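3.2. Home advantage and the length of unbeaten runs

The data set contains 1,547 league matches played by the clubs of the Plonda regional division. For each match we recorded the date, the ground, the final score and the number of days of rest of both teams. Matches which were moved to a neutral ground were left out, and also matches that were stopped and decided later by the league office. After this cleaning, 658 matches were part of a home unbeaten run, by which we mean a series of home matches in which the club did not lose.

In the popular press, such runs are often given as a reason why the home team should be expected to win again. We wanted to know if the run itself brings information, or if it only repeats what is already known from the strength of the team. For this purpose we compared two models. The first one, called the base model, uses only the rating of both teams before the match. The second one adds the length of the current home run and the result of the last meeting between the two clubs.

The ratings were calculated again after every round. A new club in the division received the mean rating of the clubs that were relegated the season before. We tested other starting values, but the order of the teams after the first weeks of the season was almost the same.
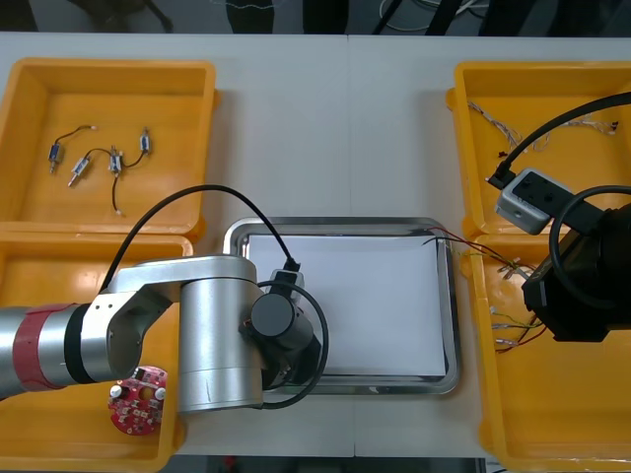

Figure 2. Workspace with trays on a white tabletop and two robot arms.

The length of a run was not used as a plain number, because very long runs are rare and a few of them can pull the whole estimate. The runs were therefore sorted into four groups: short, medium, long and very long. The sorting follows the same idea as the four yellow trays in Figure 2, where each tray is a separate place and an item lies in one of them only. A match belongs to the group of the run as it stood before the kick-off, so a home defeat is still counted in the group of the run that it ended. In an earlier version of this work the match was counted after the final whistle, and this made the long runs look stronger than they were.

The difference between the two models is small. For the short and medium groups, the added variables did not improve the forecast. For the long group there was a small improvement, mostly in matches against teams from the lower half of the table. The very long group has only 40 matches, and we do not wish to draw a strong conclusion from it. Most of these matches come from two clubs, Stisteck and Suvus, which had also the highest ratings in the division during that period.

The result of the last meeting had no clear effect. One exception may be the matches between Suvus and Akpan, where the visiting team won more often than the base model expected. These clubs are from neighboring towns and the travel is short, so the usual cost of playing away could be lower for them. This point is considered again in Section 4, together with the days of rest.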